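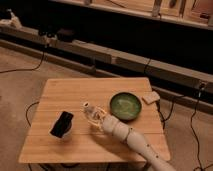

Vol. 11, No. 3

Bench Automation List – Digest
15/10/2024 – posted by Chae-won Ha
Reading time: 3 minutes

Subject: Re: What happens to the bench staff when the arm goes in?

The question put to the list was this:

> We have been asked to look at an arm for small bottle handling at our Prasel
> site. The supplier's material covers reach, payload and cycle time and stops
> there. I would like to hear from anyone who has already put one on a bench
> where people used to stand. Who sets out the table? Who decides when a run
> is stopped? Did the job grades change, and did anyone ask the operators
> before the layout was fixed? I am less interested in pieces per hour.

I can answer for Ploveck, where I look after methods on the small container bench. Ehlers did the integration. Our volumes are modest, so please read this with your own in mind.

The task is narrow. A small capped bottle is to be taken hold of, moved over the table and put down where the job card says. The other items on the table are deliberately ordinary: a wide green bowl, a white cup and so on. They are obstacles and reference points. We keep them because a clear table gave us a programme that worked on a clear table and on no other kind.

Before the arm, two operators shared this work with filling and labelling. A person doing it by hand makes no record of it. They see that the cap is at an odd angle, turn the wrist and carry on. Much of the first month went on writing down what those two people had been doing without being asked. That writing-down is the largest change to anyone's job here, and the project plan had no hours against it.
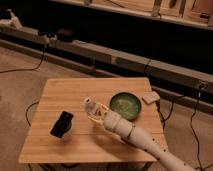 The setting-out of the table now belongs to the operators. It did not at first. Ehlers supplied a drawing with positions for each item, and the drawing was correct, but it had been made by someone who did not have to reach across the table to reset it after every run. The operators moved the bowl towards the back and the cup to the left, leaving the middle of the table for the hand. The drawing was then changed to match. I would advise doing this before the programme is signed off, as we had to repeat a set of checks afterwards.

On stopping a run: any operator may stop the arm at any time and need not give a reason until the end of the shift. The reason goes in the log as free text. We tried a list of codes and dropped it. With codes, most stops were entered as "other". With free text we get entries such as "bottle too low in fingers, did not like it", and these have been of more use to the programmer than the fault messages. The arm has no fault message for a grip that is poor but still holding.

On grades: there was no change for the first 3 months, and that was a mistake. The operators were watching, setting out, logging and correcting on a rate that assumed hand work only. The grade was reviewed in October and the new one includes a line for programme correction. One of the two has taken it up. The other preferred to go back to filling full time, and that was agreed without fuss. You should allow for both outcomes. Not everyone wants to spend a morning looking at a wrist joint.

On attention: this is the point I would press hardest. Hand work tires the shoulders. Watching tires people in another way, and they are slower to report it. We rotate after 2 hours at most, and the person coming off does something that involves walking about. Our safety adviser would like it shorter. The operators themselves asked for it to stay as it is, since each handover means explaining where the run has got to.
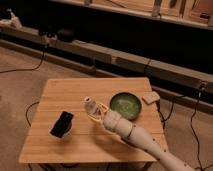

Bottle at the gripper, bowl behind and to the right.

On the technical side, a few notes that bear on the staff as well.

Angle of the bottle. The cap end does not always point straight up once the bottle is held. The programme accepts a tilt within limits. The operators thought the limits too wide and were right in the case of part-filled bottles. We now keep two settings, and the choice between them is made at the bench.

Shadows. The arm throws a shadow across its own working area. A person leaning in adds another. We ask people to stand back during a run for safety reasons anyway, but it was worth telling them that it also affects the vision checks. Once they knew, the habit took.

Cables. Keep them where the operators do not walk. If they have to cross the floor, agree the walking side of the table first and route them afterwards.

Run length. We logged about 2000 cycles before anyone was willing to call the programme settled. The last of the corrections came from the bench and not from Ehlers.

To the question of whether the operators were asked before the layout was fixed – they were shown it, and that is a different thing. If the Prasel site has not yet ordered, I would put one operator in the room with the supplier from the first meeting and pay for the time. The colleagues at Starotwood did so for their labelling cell and have a shorter log than ours.

I can send our stop log with names removed, and the wording of the new grade, to anyone who writes to me off list. The layout drawing belongs to Ehlers and I would have to ask.

Chae-won Ha
Methods, Ploveck

Contact the list owner | © Bench Automation List 2024 | Back to top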